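I promised a proper update on the Gerkach donkeys once the move was settled, and it's settled, so put the kettle on.

For anyone new round here, Gerkach is the donkey and pony sanctuary out on the Evley road. It has been on the same bit of rented land for as long as I've been writing this page, and the lease runs out next spring. The owner wants the fields back for his own sheep, which is fair enough, and he gave them far more warning than he had to. But it did leave the sanctuary with 56 animals and nowhere to put them, and you can't exactly ring up a letting agent.

Well, they've found somewhere! The new place is Villalobos Farm, over on the far side of Evley, and the papers were signed in November. I went up there with Nelli Ojala, who has run the sanctuary for years, on a morning so foggy that we missed the gate twice. When it cleared a bit I could see why she'd been so cagey about telling people before it was certain. It's a lovely spot. Two big barns, a proper concrete yard (the old one turns into soup by the end of October), and a long field that slopes down to the brook with a hedge all the way along it. Donkeys hate the wet far more than ponies do, so the barns matter more than the view, but I was quite taken with the view.

The grazing is bigger too, though Nelli was quick to say that more grass isn't always a blessing. Half her lot would eat themselves ill by teatime if you let them. The plan is to strip graze the long field and keep the two fattest donkeys, Biscuit and Monty, on the top paddock, where there's hardly anything growing. I've met Biscuit and I don't think he'll take it well. 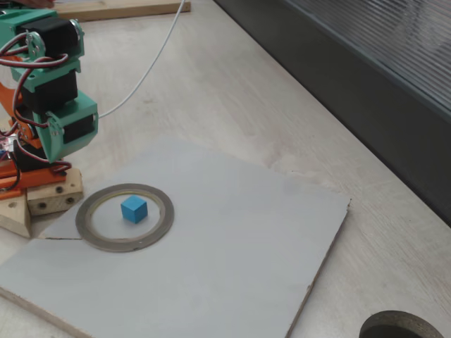 Lesego Engelbrecht wrote in to ask whether the older ponies would cope with being moved in winter, and wondered if it might be kinder to wait for the better weather and do everyone at once. It's a good question and I took it straight to Nelli. She said waiting was the first idea they had, but the lease ends right when the ground is at its worst, and the lorry got stuck in the bottom gateway last March with three ponies on board. She'd much sooner travel the old ones on a cold dry day with hard ground under the wheels. The vet has been over all of them and there are 11 who'll go separately, in pairs or threes with whoever they're used to being stabled with, and not until their new boxes have been bedded down and had their water put on. One of the mares, Clover, is thirty-four and has never been parted from a Shetland half her height, so they're going together and that's the end of it.

The rest will go over in small groups, starting with the steadiest donkeys. Donkeys bond in pairs and can get really poorly if they're split up, so most of the planning has been a matter of who likes whom. There's a big sheet of paper on the feed room door with all the names on it and a great many arrows. I tried to follow it and gave up. Boyang Yan drew it up and seems to be the only person who can read it, so let's hope he doesn't come down with anything.

Now, the money, as several of you have been asking. The farm is a long lease and not a purchase, so there's no enormous sum to find all at once, but the fencing has to be redone before anything with hooves goes near it. There's barbed wire right round the long field and it's all got to come out. Nelli has been quoted for 839 metres of post and rail, and they'll do the remainder in electric tape for the first year and see how they get on. The fencing appeal opened at the autumn fair and 1,037 people have given to it so far, which I think is marvellous for a place our size. Some of those were children with jam jars of coppers. They're still short, mind you. If you were thinking of giving something at Christmas anyway, the tin is on the counter at the feed shop and there's another at the post office.

Fesorer, the haulage people, are lending a lorry and a driver for the whole of the move and only asking for the fuel. They did the same when the sanctuary took in those six cobs from the travelling fair, and the driver then was ever so patient with one that simply wouldn't load. I believe it took until ten at night. I've been told on good authority that ginger biscuits came into it.
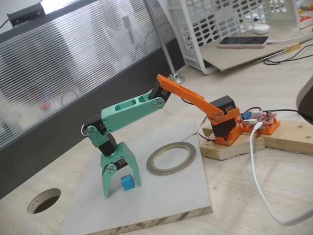
As for visiting, the old site will close to the public from the start of December so the staff can get on. I know that'll be a blow to the families who go up every weekend with their bags of carrots, and I'm one of the people who'll miss it. The new place won't open until the animals have had a good few weeks to get used to it, and Nelli wouldn't be pinned down to a month, though I did try. She wants to see the whole herd eating and lying down properly before there are pushchairs in the yard. Sponsors will still get their letters and photos as normal. If you sponsor a particular donkey and you're fretting about how they've travelled, you can ring the office in the mornings and somebody will tell you.

There's a bit of a worry about the bus. At the moment the number four stops a few yards from the sanctuary gate, and Villalobos Farm is a good twenty-five minutes' walk from any stop at all, along a lane with no pavement. Xiaoqing Qiu has written to the bus company about it and is collecting names from people who'd use a stop at the farm end. You can add yours at the library desk. I've signed it, as I don't drive in the dark these days and I'd like to be able to get up there for evening feeds when they want a hand.

What they could do with right now, apart from money:

- old duvets and thick blankets (clean, please, and no feathers)
- rubber matting, any size, even offcuts
- head collars in small pony and donkey sizes
- people who can pull staples out of fence posts for a couple of hours

Take things to the old yard before the end of the month and after that to the new one. Gates are open from nine until three. Please don't leave anything in the lane, the bin lorry had a whole bag of rugs last time.

A few of you asked what'll happen to the little memorial orchard, where the names of the old donkeys are on the trees. The landowner has said it can stay and that people can still walk up to it along the footpath, and he has promised to keep the sheep off it with a bit of netting. Baoshan Yin has taken cuttings from most of the apple trees and is going to try grafting them for the new place. They won't look like much for a few years, I don't suppose. I've asked to be told when the first ones go in and I'll put a note up on this page.

The first load goes over at eight in the morning, weather allowing, and Nelli has asked for no crowds at either gate while they're loading. I'll be at the far end making tea for the drivers, and I'll let you know how Biscuit gets on.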